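Hestden wrist cable and finger kit, reviewed after a summer and a winter of use

Rating: 4 out of 5

I look after one two-arm cell that picks up laundry and puts it in a basket. It runs most weekdays. I bought the Hestden kit last August to replace the finger pads and the camera leads on both wrists, and I have now had it long enough to say something useful.

The job is clothes on a sofa, basket on the floor, one gripper and one wrist camera per arm.
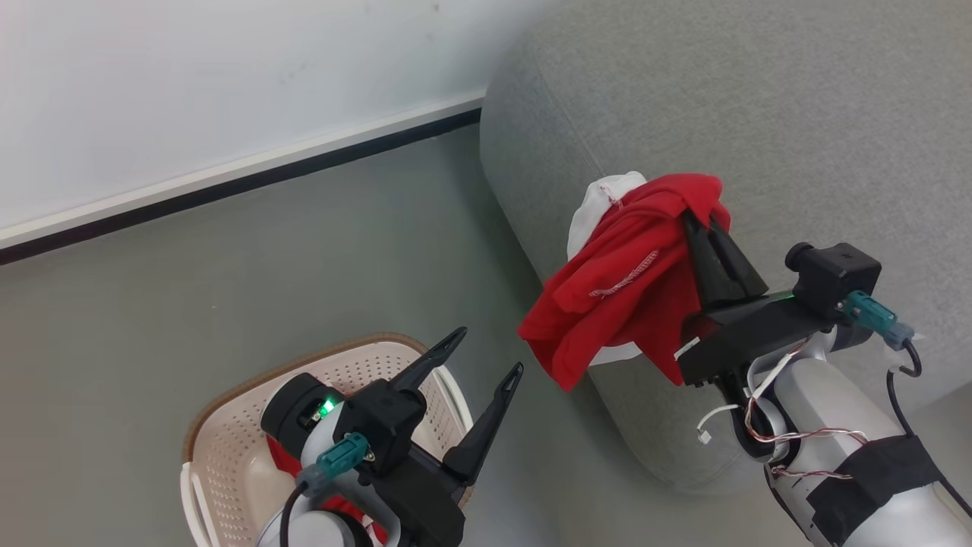
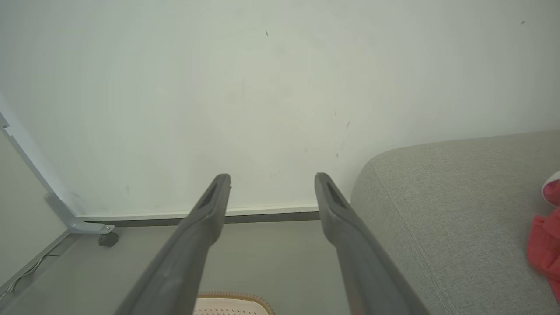

The kit is two pairs of plastic fingers, two camera leads with strain relief, a bag of screws, a hex key and a folded sheet of instructions. I paid $532 from Tandinia. Harimeck sells something close to it for less, but their leads are too short for my arms and I would have had to add an extension at the elbow.

Fitting the fingers is easy. Two screws each, and they went on square the first time. Close the gripper slowly by hand control before you let it run on its own and look for light between the tips. One of my pairs was slightly open at the top. I backed the screws off, pressed the tips together and tightened again, and the gap was gone.

After new fingers you have to set the zero again. The sheet mentions this in one line on the back, under the warranty text, where I missed it. I lost most of a morning to a gripper that thought it was closed on a sleeve when it wasn't. Put that on the front, please.

The leads are the better half of the kit. My old ones worked loose at the camera end every few weeks and the picture would drop out in the middle of a pick. These click in and stay. I have had one dropout since, and that was my own doing: I had tied the cable down too tight below the wrist and it pulled when the arm turned all the way over. Leave a loop. Turn the wrist to both ends of its travel before you put a tie on anything.

The small wires are still a nuisance. Nothing in the kit holds them. Black tape works, but it gets gummy and has to be redone. Sohail Dhanial, who runs the same arms at Kakakhel, uses hook and loop straps and says they slide. A couple of molded clips would fix this and cost pennies.

Wear has been fair. I keep a log, and the first pair had done 2,298 picks when I saw T-shirts start to slip. Thick things like towels were still fine. I swapped that pair left for right and got a bit more out of it. Lint builds up in the slots near the tips, so I clean them with a dry toothbrush on Mondays. Don't use alcohol. It left the plastic shiny and I think it made the grip worse.

Changing both sides, with the zero and a camera check, takes me 38 minutes now. Mattes Vogler at Tandinia told me to expect half that. Maybe on a bench. With the arms mounted over a basket you are kneeling for part of it.

I wrote to Hestden about the gap at the tips and got a reply in over a week, with a polite offer to exchange the pair. I didn't need it by then.

I would buy it again for the leads alone, and I wish they sold them separately. One point off for the instructions and the missing clips.

Posted May 2023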